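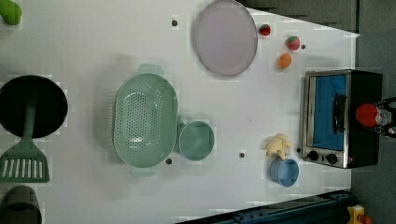 Mbali Engelbrecht asked whether the shelf brackets in the Sultton playroom still count as an open item, as the fitter signed them off in December. They do. The sign-off covers the left pair only.

PLAYROOM INSPECTION, SULTTON NURSERY
Inspected by: Dzifa Quansah
Date: August 28, 2026

1. Door finger guards: pass. Hinge side complete on both leaves.
2. Window restrictors: fail. 2 restrictors open past the limit. Replace before the room is next used.
3. Radiator covers: pass. Surface temperature not tested, heating off.
4. Socket outlets: pass. Test labels in date.
5. Shelf brackets: open. Right pair moves under hand load. Refix with longer screws. 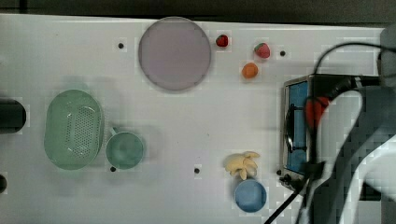 6. Small parts: comment. The choke cylinder was missing from the kit box and must be returned before this item can be closed. Sort play food by size when checking. The two strawberries differ, so test the smaller one first and record each separately. Discard anything with a split seam.

7. Cleaning log: pass. Entries complete for the last 20 sessions.
8. Floor covering: comment. Edge lifting at the Calex store cupboard. Tape now, reglue at next closure. 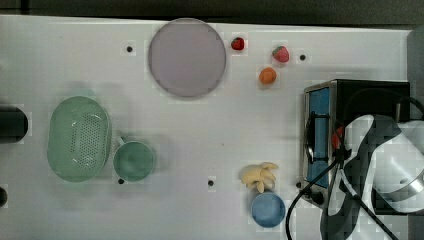
Item 9: table top and play kitchen pieces.

9. Table: open. Check top, edges and legs for sharp points and finger traps. Result to be entered by M. Engelbrecht.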